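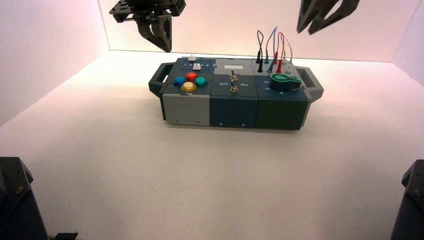

중고 공구 택배 거래, 포장비는 누가 내는 게 맞나요?

밤톨아빠
4월에 이사하면서 창고 정리 중인데요, 안 쓰는 Carken 전동드릴 세트를 장터에 올렸더니 바로 연락이 왔어요. 택배비는 구매자 부담으로 합의 봤고요. 근데 세트가 은근히 무거워서 박스를 새로 사고 완충재까지 넣으니 포장비만 3,168원이 나왔습니다. 큰돈 아닌 거 알아요ㅠㅠ 근데 이걸 말하자니 쪼잔해 보이고, 안 하자니 좀 찜찜하고... 다들 어떻게 하세요?

느린우체통
저는 그냥 제가 냅니다. 판매글에 안 적었으면 판매자 몫이죠. 나중에 얘기 꺼내면 사는 사람 입장에선 기분 상해요.

Sela동주민
저는 반대요! 무거운 건 포장도 일이에요. 저번에 바이스 하나 보내는데 박스 두 겹에 테이프 한 통을 다 썼거든요. 그 뒤로는 글에 "포장비 포함 택배비 별도"라고 꼭 씁니다.

느린우체통
글에 미리 쓰는 건 저도 찬성이에요. 제 말은 합의 끝난 다음에 더 달라고 하는 게 별로라는 거죠.

밤톨아빠
아 맞아요, 제가 글에 안 썼어요. 택배비 별도라고만 딱 적어놨네요. 이번엔 제가 내야겠죠?

vimala_r
Vimala Ramasamy입니다. 공구방에서 거래만 100번 넘게 했어요ㅎㅎ 포장비는 물건값에 녹이는 게 제일 편해요. 얼마 붙였다고 말할 필요도 없고요. 그리고 드릴 세트면 배터리 꼭 분리해서 단자에 절연테이프 붙이세요. 접수할 때 배터리 들어 있다고 말하는 것도 잊지 마시고요. 안 받아주는 택배사도 있으니까 전화 먼저 해보세요.

밤톨아빠
헉 배터리는 생각도 못 했어요. 끼운 채로 벌써 테이프 다 감아놨는데 다시 뜯어야겠네요...

Sela동주민
다시 뜯을 거면 박스도 한번 보세요. 홑겹이면 모서리 터집니다. 저는 Poduval 상가 뒤쪽 문구점에서 두꺼운 이중골 박스 사다 써요. 좀 비싸긴 한데 파손으로 싸우는 것보단 나아요.

공구함정리중
이중골까지는 오버 아닌가요? 마트 박스에 신문지 꽉꽉 채워서 18번 보냈는데 한 번도 문제없었어요. 흔들었을 때 소리만 안 나면 됩니다.

Sela동주민
운이 좋으셨네요. 저는 세 번째 만에 렌치가 박스를 뚫고 나왔어요ㅋㅋㅋ 신문지는 눌리면 끝이에요.

공구함정리중
렌치를 천으로 안 감으셨으니까 그렇죠. 뾰족한 건 헌 수건으로 먼저 감아야죠. 완충재 사는 돈이 저는 제일 아깝더라고요.

Aroha Ruawai
저는 사는 쪽 입장에서 한마디 할게요. 전에 Lirkeck 샌더를 중고로 받았는데 뽁뽁이를 얼마나 감았는지 뜯는 데 한참 걸렸어요. 고맙긴 한데 쓰레기가 어마어마... 적당히만 해주셔도 돼요. 대신 포장 전 사진은 꼭 보내주세요. 시리얼 번호 나오게요! 받았을 때 상태가 다르면 서로 난감하잖아요.

느린우체통
사진 얘기 공감합니다. 저는 작동 영상도 짧게 찍어요. "받아보니 안 돌아가요" 소리 한번 들으면 그날 잠 못 잡니다.

밤톨아빠
다들 감사합니다. 포장비는 제가 내고, 배터리 분리해서 다시 싸기로 했어요. 구매자분한테 사진이랑 영상도 보내드렸더니 엄청 좋아하시네요. 박스는... 이중골로 갑니다. 공구함정리중님 죄송해요ㅎㅎ

공구함정리중
ㅋㅋㅋ 돈 많으시네요. 남는 박스 있으면 저 주세요.

vimala_r
운송장에 품명 "전동공구"라고 정확히 적으시고요, 물품가액도 실제 거래 금액으로 쓰세요. 대충 적었다가 파손되면 보상받을 때 골치 아파요.

밤톨아빠
넵, 내일 오전에 접수하러 갑니다. 다음 매물은 톱날 세트인데 이건 또 어떻게 싸야 할지 모르겠네요. 날 부분은 골판지로 덮으면 되나요?

Sela동주민
골판지 두 장 사이에 끼우고 테이프로 둘레를 다 막으세요. 겉에 "날 있음"이라고 크게 쓰시고요.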